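## 4. Rigging the Raft for a Sprint or Slalom Heat

This section covers the Flivum four-person race raft with the Kukance thwart kit. Complete Section 3 (inflation) before you start. Allow 40 minutes for a first rigging.

### 4.1 Fitting the thwarts

1. Lay the raft flat with the bow marker facing away from you.
2. Release pressure from the main tubes until the side wall gives under your thumb.
3. Slide the front thwart (part 776) between the tubes, valve side up.
4. Thread each lacing cord through the lower eyelets first, then the upper.
5. Repeat with the rear thwart (part 1319). The rear thwart is the wider of the two.
6. Bring the main tubes back to race pressure, then inflate the thwarts.

**Caution:** Do not inflate a thwart before the main tubes are at pressure. The lacing patches can peel.

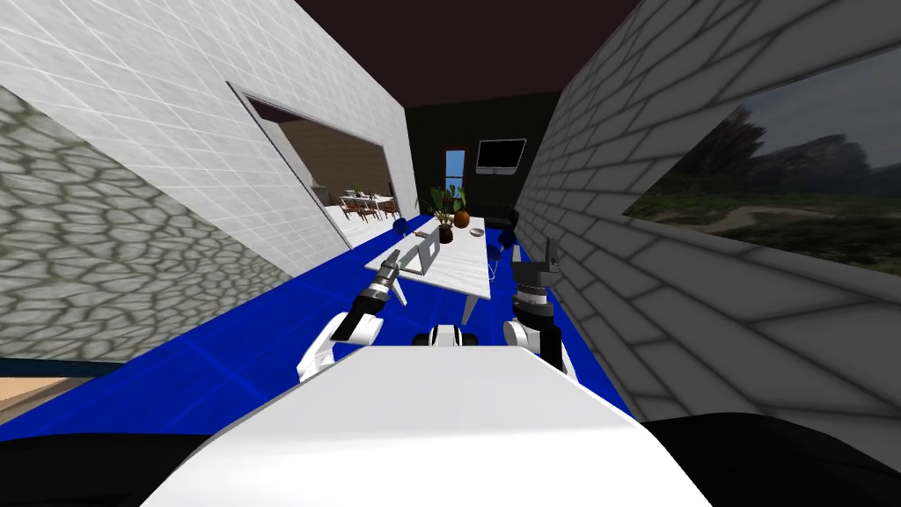 *Blue floor, table and laptop, with two grippers at the table.*

### 4.2 Setting the foot cups

Foot cups are set to the paddler, not to the seat. If the crew changes sides between heats, set them again.

1. Seat the paddler on the outer tube with the outside knee bent.
2. Mark the floor lacing at the ball of the front foot.
3. Clip the cup to the nearest loop forward of the mark.
4. Pull the strap until the heel can still lift free without using the hands.
5. Have the paddler lean out over the water side and recover. Move the cup one loop back if the knee locks.

**Warning:** A foot that cannot come out of the cup in a flip is a drowning hazard. Test every cup with the shoes that will be worn in the race.

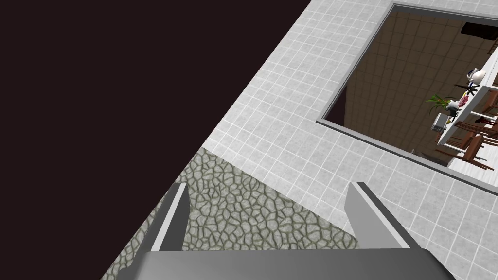
Once all four cups are set, write the loop positions on the crew card. Loops are numbered from the bow. Anikó Dobos's crew at the Mahrous course keeps one card for sprint and a second for slalom, where the front pair sit one loop further forward.

### 4.3 Perimeter line

1. Start at the stern D-ring with a figure-eight knot.
2. Run the line through every D-ring on the left side, around the bow, and back along the right.
3. Tension by hand – a closed fist should just pass under the line.
4. Tie off and tape the tail.

**Note:** Rafts with serial numbers below 2669 have no center D-ring on the bow. Use the Iveck bow strap on these rafts and route the line through its buckle.

Recheck line tension after the raft has been in the water. Cold water lowers tube pressure and slackens the line.

Questions about older lacing patterns go to Gareth Bainbridge in the parts office.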